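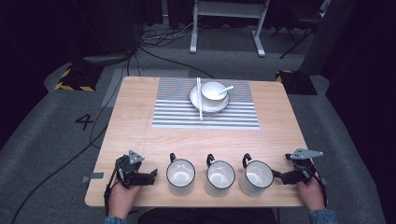

The Case for Keeping Mugs in a Row

Most advice on setting out cups concerns the cupboard. It covers shelf height, hooks, stacking and whether a mug should be stored rim up or rim down. Very little covers the table, where the mug spends the part of its life that matters to the person drinking from it. My position is that mugs waiting on a table should stand in a single straight row along the near edge, handles all pointing the same way, and that the common alternatives are worse.

Take three white mugs with thin dark rims, placed along the near edge of a pale wooden table, their handles turned toward a placemat at the far side. One cup and saucer sits on the placemat, with a spoon in the cup. The arrangement has two zones. The far one is a place setting and is finished, or close to it. The near one is a supply. A person coming into the room can tell which is which without asking, and that is most of what I want from a table.

The cluster is the usual competitor. Mugs get put down wherever the hand stops, and the result is a group with handles at every angle. A cluster uses less edge but more depth. Getting to the mug at the back means reaching over the ones in front, and a sleeve passes over open rims on the way. The handles also foul each other. A handle adds a good deal to the width of a mug in one direction only, so the space a mug needs depends on how it is turned. In a row with the handles turned away, the mugs can be spaced by their bodies alone. In a cluster, every mug has to be allowed the full swing of its handle.

Stacking is the second competitor, and I reject it for anything with a handle. Two stacked mugs rest rim against base, and the upper one is held in place by very little. Stacking also puts the underside of one mug, which has been on a table, against the part of another that goes to somebody's mouth.

The direction of the handles is where people disagree with me. Julián Villanueva, with whom I shared a kitchen in Lelterby for several years, held that handles should point toward whoever is standing at the table, so that the mug can be lifted by the handle at once. His method is quicker for taking one mug for yourself. It is poor for serving. If the handle faces the server, the server takes the handle, and the guest on the other side receives the body of the mug, which may be full of coffee. With the handle facing away, the server lifts an empty mug by its side, fills it, and slides it across with the handle already presented. We never settled it. In July we stayed at the same rented house and I noticed he still turns them inward.

There is a fair objection that the near edge is a risky place for anything breakable. I accept part of it. A row should be set back far enough that a hip or a cuff will not carry a mug off. At home I use 40 millimeters from the table edge to the nearest point of the mug, which is about the width of two fingers on my hand. Less than that and I have had losses. More than that and the row begins to drift into the middle, where it competes with the placemat for space.

The placemat deserves a word, as it does more work than it gets credit for. A rectangular mat with thin stripes, of the sort with white, gray and a faint blue in it, gives a straight reference that the eye uses for everything else on the table. If the mat is square to the edge and the row is parallel to the mat, small errors in the row are easy to see and easy to fix. Round mats give no such help. I also prefer the saucer on the mat and the mugs off it. A mug without a saucer on a bare wood table will sometimes leave a ring, and that is an argument for wiping the table, which should be done in any case.

Utensils should follow the same logic. A spoon standing in a cup has its handle in the air, where it catches on things. I would rather see it on the saucer. A long utensil laid over one side of a saucer and down onto the mat is tolerable while the table is being set, but it should be moved before anything is poured.

None of this requires better crockery. My own mugs are plain Campos ones bought as a mixed lot, and they stand in a row as well as any matched set would. It takes a few seconds per mug. When the row runs short, the gap shows which place was emptied, and the next clean mug goes there.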